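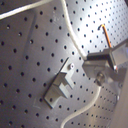
Lista de Infraestructura > Cableado y soportes

De: Debora Cattaneo
Para: lista de Infraestructura
Fecha: 18 de marzo de 2018
Asunto: Re: Fijación de cables en los paneles perforados

Estimados colegas:

En respuesta a la consulta de Weidong Lu, que se reproduce al final de este mensaje, la Oficina Técnica de Erkonell comunica el criterio que se aplicará al tendido de cables sobre los paneles perforados del edificio Cladon. El criterio rige tanto para los montajes nuevos como para las modificaciones de los existentes, y sustituye a la nota interna 1.507.

Los soportes metálicos se colocarán antes de tender el cable. Su posición se decidirá sobre el propio panel, presentando cada pieza en los orificios y comprobando que la base asienta plana. No se admitirán soportes sujetos con adhesivo ni con brida, salvo autorización escrita de esta Oficina.

El cable deberá describir curvas amplias entre un soporte y el siguiente. No se tensará en ningún tramo, y se dejará holgura suficiente para retirarlo del soporte con la mano. 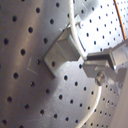 En cuanto a la separación, se mantiene la distancia mínima de 25 mm entre el borde del panel y el primer soporte. Las unidades que trabajen con paneles de menor tamaño podrán solicitar una excepción, indicando el número del panel y el recorrido previsto. Hasta hoy se han recibido 11 solicitudes de este tipo, todas ellas en trámite a cargo de Yuzuki Uchida.

Respecto de las marcas de color, la Oficina no impone un código único. Cada unidad conservará el suyo, siempre que figure en la hoja de montaje. Las marcas se aplicarán sobre la cubierta del cable y no sobre el soporte, de modo que permanezcan con el cable cuando este se traslade.

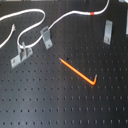

Cable blanco con marca roja, soportes y llave hexagonal sobre panel negro.

Los extremos deshilachados se sanearán antes de dar por concluido un montaje. La herramienta empleada, incluidas las llaves hexagonales, se devolverá al armario de la planta al término de cada jornada. Rin Fukuda lleva el registro de préstamos y atenderá las reclamaciones por faltantes.

Los rasguños superficiales de los paneles no constituyen motivo de sustitución. Sí lo serán las deformaciones y los orificios dañados que impidan fijar un soporte.

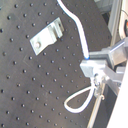
La reposición de soportes y tornillería se tramitará por el procedimiento ordinario. El próximo pedido a Nakajima será de 100 soportes, con entrega prevista en junio. Quienes necesiten piezas con anterioridad deberán dirigirse a Intan Liem, que dispone de un remanente procedente del taller de Skemonport.

Las observaciones a este criterio pueden remitirse a esta misma lista.

Atentamente,

Debora Cattaneo
Oficina Técnica, Erkonell

> De: Weidong Lu
> Para: lista de Infraestructura
> Asunto: Fijación de cables en los paneles perforados
>
> Estimados colegas:
>
> Al preparar el tendido de los nuevos paneles hemos advertido que la nota interna vigente no precisa si los soportes deben montarse antes o después del cable, ni establece qué hacer con las marcas de color heredadas de cada unidad. Tampoco queda claro si un panel rayado debe darse de baja.
>
> Agradeceríamos que la Oficina Técnica fijara un criterio común y que informara del plazo de reposición de los soportes.
>
> Reciban un cordial saludo,
> Weidong Lu

2 respuestas | Compartido 0 veces

© Erkonell | Contacto | Volver arriba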